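Acting for Commercials – Week 3 handout
Audition basics: slate, copy, callback, getting paid

Notes are typed up from my cards so forgive the shorthand. If you missed last week, get the slate sheet from someone before you read this.

Reminders first

Scene partners are posted on the door. Don't swap without telling me.
Monologue people: we're not doing monologues in this unit. Maybe one commercial casting in 53 will ask for one. Keep it warm, leave it home.
Bring the Tetley copy AND the Bistar copy next time, printed, big type. Reading off a phone makes your chin drop and we lose your eyes.

1. What a commercial audition is

Short. Most of you are used to theater calls, where you get a couple of minutes and maybe a chat. A commercial call can be over before you've warmed up. You walk in, find the mark, slate, do it once, maybe get an adjustment, do it again, thank you.

People watching later are not the people in the room. The session director runs the room. The casting director picks who gets shown. Then the ad agency, then the client. Client often watches with the sound off the first time through. Think about that. If your whole performance lives in your voice you've lost them.

What they're looking for, in the order it usually happens:
Do you look like someone who'd be in this kitchen / car / office
Can you listen
Do you take a note
Is there something in the read that's yours

The first one you can't do much about. Stop worrying over it. The other three are what class is for.

2. The slate

Name, height if asked, agent if asked, profiles if asked, hands if asked. Nothing else. No "hi guys how are we doing."

Slate as yourself, friendly, then a beat, then go into the read. Common problem last week was slating in character. If it's a grumpy neighbor spot and you slate grumpy, all they know is that you're grumpy.

The other problem: dropping the last name. Most of you go up on the first name and swallow the second. Say both at the same volume. Practice it in the car.

Hands – they ask for hands when there's product to hold. Clean nails, no rings unless asked, front and back, don't wiggle. Keep them at chest height so the operator dosen't have to hunt.

3. Breaking down copy

Take the Bistar spot (30 seconds, husband and wife, new dishwasher). Go through it once with a pencil and mark:

Who has the problem
Where it turns
The product name
The button

The problem is always on page one and always small. A stain, a noise, a late bill. Play it as a real small problem. If you play it as a tragedy it's a sketch, and there are sketch spots, but this isn't one of them.

The turn is where the product comes in. Something has to change on your face there. Doesn't need to be big. In Bistar the turn is on "wait, is it on?" and about half of you ran right through it on Thursday because you were in a hurry to get to the joke.

Product name: say it like the name of a friend you like. Don't punch it. Don't throw it away either. When we ran Tetley (the tea one, three roommates) everybody was hitting the name so hard it sounded like a sneeze. Lift it slightly, keep going.

The button is the little thing after the last scripted line. A look, a half word, a bite of the sandwich. You can improvise one in almost any call unless they tell you not to. Keep it under two seconds. Don't talk over the tagline, the voiceover has to go there.

4. Framing

Ask. "What's the frame?" is a fine question and it makes you sound like you've worked. Answers you'll hear:

Full – head to feet. Weight on both feet, no shifting.
Cowboy – mid thigh up. 
Medium – waist up. Most common.
Close – collarbone up. Everything gets smaller. Blink less.

In a close frame your eyebrows are enormous. Several of you are eyebrow actors and you know who you are. Do the read once with tape on your forehead at home, really, it works.

Eyeline: for a scene, the reader should be just off the lens. If you're talking to the product's customers, right down the barrel. If the sheet doesn't say, ask. If you forgot to ask, go just off lens, and they'll correct you.

5. Props and miming

Castings rarely have the real product. You'll get a paper cup or nothing. With nothing, decide how heavy it is before you pick it up and keep it that heavy. Put it down somewhere definite, and remember where. The Butard exercise (picking up the invisible suitcase, crossing, handing it off) is for exactly this. Do it every day this week, both hands.

Eating. If you're asked to mime a bite, chew. Swallow before the line. Enjoy it on the inhale, not with "mmm" – they can't use "mmm" under music and it makes everybody sound the same.

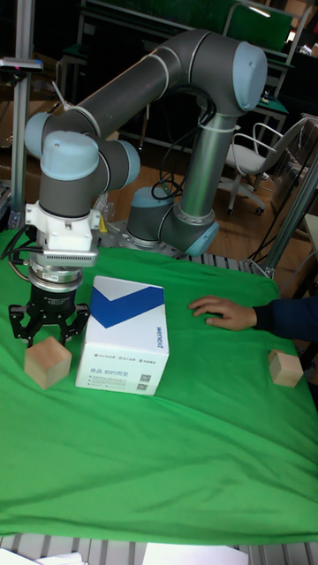 Should you memorize the copy if there's a cue card in the room?

Learn the first line and the last line cold and use the card for the middle. That gets your eyes up at the start and the finish, where it counts. If you memorise all of it and they hand you new copy at the door, which they do, you'll spend the audition fighting the old version.

6. Taking direction

You'll get one adjustment if you're lucky. Say "got it" and do something visibly different. A tiny internal change you felt deeply won't read.

Translations:
"Throw it away" = less pressure on the words, keep the energy
"Make it your own" = you sounded like an ad
"More real" = same
"Have fun with it" = you look scared
"Can you warm it up" = smile before the line, then lose the smile
"Let's do one just for safety" = they liked it, don't change much

Never explain your choice. Never apologize for the first take. If you go up on a line, stay in it and keep going, they'd sooner see how you get out of trouble than a clean restart. If you really have to stop, stop, breathe, ask to go again. Once.

7. Group calls

Three or four of you in together, playing a family or an office. Worst habit here is the person trying to win. Camera picks it up right away. Look at who's talking. React to them. Half the people booked out of group calls have no lines, they were just listening better.

If your partner is terrible, be generous. Feed them. You look good next to someone you're being kind to. If your partner is great, enjoy it and don't try to top them.

No touching unless you've agreed on it in the hall first. "Okay if I put a hand on your shoulder?" Takes two seconds. If the answer's no then it's no and you find something else.

8. Callbacks

Wear the same thing. Same hair. Same shoes even. They've got you in their heads as "blue sweater" and if you show up in stripes they have to start over.

Do what you did. They called you back for that. People go home and improve it, and it comes back polished and dead. Reread the copy, sleep, go in.

More people in the room at a callback, some of them on laptops, some of them eating. Doesn't mean anything. Read to the reader.

You may be put on avail (also called first refusal, also called hold). It means they're interested and want you to keep the date open. It isn't a booking. Don't post it. Don't buy anything.

9. Money, quick version

We'll do this properly with the contracts packet, but so you have the words:

Session fee – for the day of work
Usage – for running the spot. Where, how long, what media
Buyout – one flat payment covers everything in the agreement. Read what "everything" is
Exclusivity / conflict – while you're under contract for one soda you can't do another soda. Write down your conflicts. Every sheet asks

Nonunion jobs: get usage in writing before the shoot. "Internet, in perpetuity" means forever. For a small fee that's a long time to be the face of somebody's gutter cleaning. Ask for a term.

Worked one from the board. Gkikas yogurt spot, one shoot day, one fitting. Fitting paid separate from session, people forgot that. Overtime starts from your call time, and your call time is what's on the call sheet, so arrive, sign in, write down the real time you were released. Keep your own copy. A notebook's fine.

Nobody should be charging you to audition. Ever. Not a "registration," not a "required photo package." Walk out and tell me.

10. Keeping a log

Everybody starts one this week. Date, casting office, product, what you wore, who read with you, what note you got. One line on how it went, then close the book. I kept mine for a long time before I looked back at it, and there were 229 calls in there and 17 bookings, and the ones I'd written "awful" next to booked as often as the others. So you're not a good judge of it in the parking lot. I wasn't anyway.

The wardrobe column turns out to be the useful one. See section 8.

Homework

Slate on your phone, three times, medium frame. Send me the second one only.
Break down Bistar in pencil, all four marks. I'm collecting them.
Watch an hour of regular TV with the commercials left in. Sound off for the first half. Write down two spots where you knew what was being sold from the faces, and what the button was if there was one.
Tetley groups: switch roles. Whoever had the last line now has none.
Start the log, even if the only entry is this class.

Grading on this unit is attendence plus the pencil work plus the mock callback. Wear something you can wear twice.

Room is locked until ten minutes before. Don't prop the side door.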